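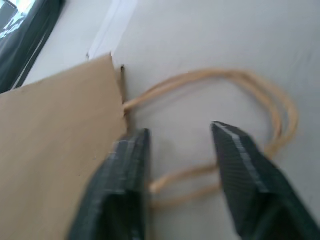 Stop throwing away the ones with twisted handles, a reader wrote to this page in February, they are the only paper bags worth keeping. The flat-handled sort come unstuck at the first tin of tomatoes, the same reader went on, and the ones with no handles are only fit for potato peelings.

We agree with most of that. This gallery is part of our Drikgate pages on household paper and packing, and it deals with plain brown carrier bags: laid flat, stood up, filled and put away. Most homes have a few of them in a cupboard and use them for very little. The notes between the pictures come from our own use and from what readers have sent in.

Brown paper, paper handles

Kraft paper has fibres you can see if you hold it to a window. It creases easily and a crease never comes out, so a bag that has been crushed once will always fold in the same wrong place afterwards. The handles are paper too, twisted into a cord and glued to a patch inside the rim. On a bag that has been used a lot, look first at the patch and then at the corners of the opening, where the front meets the side. A small tear there can be mended with a strip of gummed paper tape on the inside. Ordinary clear tape works for a while but has to come off again before recycling.

Lay the bag on its side to check it. With the handles drawn out loose on the table you can see both cords along their full length, and a strand that has begun to unwind shows up straight away. Give it a few turns back the way it was made and put a dab of paper glue on it. Leave it overnight.

Wide and shallow, or tall and narrow

Shops give out both. The tall ones look as if they hold more, but things sink to the bottom and the bag leans. For clothes and soft things a wide, shallow bag is easier to pack and much easier to unpack, as you can see what is in it. We use the wide ones for anything going to the charity shop in Folline, and the tall ones for newspapers.

Open the bag fully before anything goes in. Push the base flat with your hand, then run a finger down each side fold from the inside. The sides want to tuck back in – that is how the bag was folded at the factory – and if you leave them, they take up room and catch on sleeves. Fold the front handle down out of the way

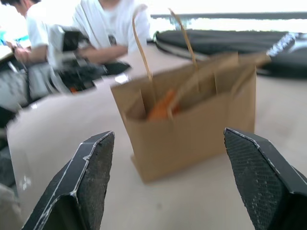
or, if it will not stay down, hold both handles to one side while you pack. Put the first soft item in flat, across the whole base, and the bag will stand by itself from then on. Heavier things go on top of that, in the middle. Anything with a corner should be wrapped in something soft or it will come through the side.

Do not fill to the rim. Leave enough paper at the top to fold over once, and the handles will meet without pulling. Lift by both of them together, and put your other hand under the base if you are going down stairs.

Putting bags away

Fold on the old lines only. Base up first, sides in, then the bag flat, with the handles tucked inside so that they do not hook on the next one. We keep 10 in a kitchen drawer and recycle the rest. Sort them by size if you like – we gave up on that. A dry cupboard is best. Bags kept in the shed went limp over one winter and the handles came away from the patches.

Bags with food stains or oil on them go in the compost bin, torn up. Clean ones go in with the paper and card, handles and all, at least in our area. Check what your own council takes.

Page updated 3/28/21.

Comments (3)

I line the kitchen caddy with mine. Two bags, one inside the other, and it lasts until collection day.

Gummed tape is hard to find now. The stationer in Essien had some last time I looked, on the bottom shelf with the parcel string.

Disagree about tall bags for newspapers. They are too heavy to lift once full. Half and half in two wide ones is better for your back.

More from these pages

Cardboard boxes: which to keep
String, cord and tape in one drawer
What the Folline charity shop will and will not take
Wrapping china in old newspaper
Akusard market: baskets and carriers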